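Magazine > Home and Living > Laundry

The sock pile

Folding, pairing and keeping socks is the smallest job in the laundry and the one most often left undone. Beca Pritchard spent a winter trying to fix hers.

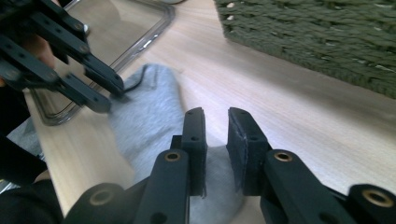 For most of last year the socks in our house lived in a washing basket at the end of the hallway. They were clean. They went in after each wash and came out one or two at a time, usually at ten to eight in the morning, and whatever was left sank to the bottom. Four people were dressing out of that basket. By November I was buying new school socks for the younger one while the old ones sat under a beach towel a few metres away.

I don't mind laundry as a rule. I like hanging out, and I'll iron if the radio's on. Sheets and shirts get done the day they come off the line. Socks I put off, and when I asked around at work I found most people did the same. One woman buys a new bag every school holidays and throws the odd ones into the rag bin. Another has a drawer she calls the waiting room.

So this winter I set out to sort them properly, and to see which of the usual advice holds up in an ordinary house.

Starting with the count

I tipped the lot onto the dining table, then went through the drawers, the gym bags, the gumboots by the back door and the gap behind the dryer. It came to 135 socks. That is an odd number, so at least one was never going to find its mate, and in the end there were a good many more than that.

I sorted by colour first, which was a mistake. Nearly everything was grey, black or white, and I ended up with three heaps that were no easier to work through than one. Sorting by length went better. Ankle socks, crew socks, long school socks and thick winter ones made four heaps, and within each heap the colours were few enough to see at a glance. Do it in daylight if you can. Navy and black look the same under our kitchen light and I had to undo several pairs the next morning.

The whole job took 55 minutes, including a cup of tea. I have done it in less since.

Fold or roll

I grew up with the ball. You lay the pair together, roll from the toe and turn one cuff back over the lot. It holds well, it can be thrown down a hallway, and it is what my mother did. The complaint against it is that the outer cuff is stretched the whole time it sits in the drawer. I was doubtful, so I looked at some of my older winter pairs, and on most of them one cuff was noticeably looser than the other. I can't prove the folding did it, but I have stopped balling anything thick.

The flat fold is simple enough. Lay one sock on the table with the heel to the side and smooth it from the toe up to the cuff. Put the second on top, facing the same way. Bring the toe up to just short of the cuff, then fold the lot in half again. It should make a small block that will stand on its edge. Ankle socks only need one fold and won't stand up whatever you do, so I lay those in a shallow box.

A fuzzy knit is the hardest to get flat. It clings to itself, the cuff curls, and the heel hides. I find it easier to work with both hands, one holding the toe end still on the table and the other drawing the cuff out straight. A bare table is better than a bed for this. On a doona cover the sock drags the fabric along with it and nothing lies square.

Long school socks get folded in thirds. Sports socks with a padded sole I still ball, loosely, as they spring open otherwise.

The drawer

There are a lot of sock organisers for sale. I tried two. The Hutchins is a stiff fabric box with cells, made to sit inside a standard drawer, and it suits ankle socks and thin work socks. Thick ones have to be pushed in, and then they pull their neighbours out with them. My husband's hiking socks would not go in at all.

The Jirnel is a set of spring dividers that press against the front and back of the drawer. They make long lanes instead of cells, and you can move them along as the weight of sock changes with the season. Ours slipped at first. A strip of non-slip matting cut to fit under the ends stopped that. It is the one we've kept, and I've since put a second set in the kids' chest of drawers.

Before buying either, try a shoebox lid. I used two of them for a month and they were perfectly fine until someone sat on one.

The stack goes in with folds facing up, in a single layer. If there are too many for a single layer then there are too many socks. I took mine down to fourteen pairs and have not run out, though we do wash most days and a household that washes weekly might want a few more.

Keeping pairs together in the wash

Clips work if everyone uses them. In our house one person used them. I also tried safety pins, which marked a good pair of wool socks, and I wouldn't do that again.

A mesh bag each has been the better answer. They hang on a hook inside each bedroom door, dirty socks go straight in, and the bag is zipped and washed as it is. The socks come out a bit wetter than they would loose and want a good shake before they go on the airer. Don't pack the bag more than half full or the ones in the middle won't come clean.

Hang them by the toe. Pegs leave a dent, and a dent in the toe is no trouble. On the airer I put each pair side by side as I go, so the pairing is done before they're dry and all that's left is the folding. It adds very little to the hanging out and it has saved more time than anything else on this page.

Wool and the fluffier knits go flat on a towel, out of the sun. Turn them inside out for the wash if they pill.

What to do with the odd ones

I gave mine a month in a paper bag on top of the washing machine. Nine found a partner in that time, two of them from a suitcase. The rest I went through once more and let go.

A cotton sock makes a decent duster for blinds and skirting boards, worn over the hand. Thick ones fit over the feet of a ladder indoors. Long ones, filled with rice and sewn shut, will stop the draught under a narrow door. Past that I think you can be fairly ruthless. I kept a bag of thirty for craft once and we made one puppet.

Worn-out socks are no use to an op shop. Some council depots and clothing shops take textiles for recycling, but it varies, so ring first. The Druvcombe tip shop, which is our nearest, takes clean cotton as rags and nothing with wool in it.

Buying fewer kinds

The last thing I changed was the shopping. The kids now have one style of school sock and one style of sports sock, bought together, all the same size and brand. Any two will make a pair. I wear a plain grey crew from Zerkano through the cooler months, and I bought eight pairs at once in the same shade. My husband has kept his hiking socks and a pair with pineapples on them.

It is a duller drawer than it used to be. I do the folding at the table after tea, while someone else washes up, and the basket from the hallway has gone back to the laundry for pegs.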